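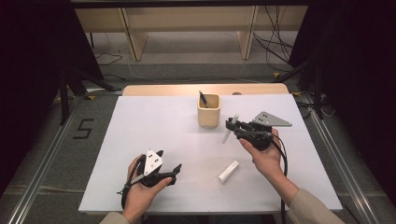
Umdale sings its way into August

I've been to plenty of choir concerts where the loudest thing in the hall was somebody unwrapping a cough drop. The Umdale Community Chorus opened its summer run at the Trorkness on that kind of program, on paper at least, and by the second half I was on my feet with a paper fan in one hand, yelling the alto line (badly, I'm not an alto).

The piece that did it was Cladel, a 40-minute work for choir, brass band and hand drums that the chorus has been building since winter. It starts so softly that I thought the sound system had quit. Then the basses came in from the side aisles, a few feet from my ear, and the woman next to me grabbed my arm! She apologized later and we shared her pretzels.

The run is also the first big test of the Trorkness since it reopened. The old hall had 2244 seats, and the new balcony brings it to 2584. I tried both levels. Downstairs you get the drums right in your ribs, which I loved, but the words come through much better from up top, especially in the slow middle section. The new seats are narrow, and the line for the restrooms still goes halfway down the stairs.

Before the break we had the Kikuchi Quartet playing three short dances, and I'd have been happy with twice as many. The last one is all plucked strings and foot stomps, and the cellist broke into a huge grin when the back rows started stomping too, only slightly off the beat.

If I have a gripe, it's the encore. They repeated the finale of Cladel with the house lights up and asked all of us to join in, but the words were printed in tiny type on the back of the program, under the parking map. Half the room hummed. It still sounded great from where I was standing.

There are 3 more performances this month, all starting at 7:30 p.m. The box office is holding back almost 500 balcony seats for walk-ups each night, and the window opens at 6. Bring your reading glasses if you plan to sing.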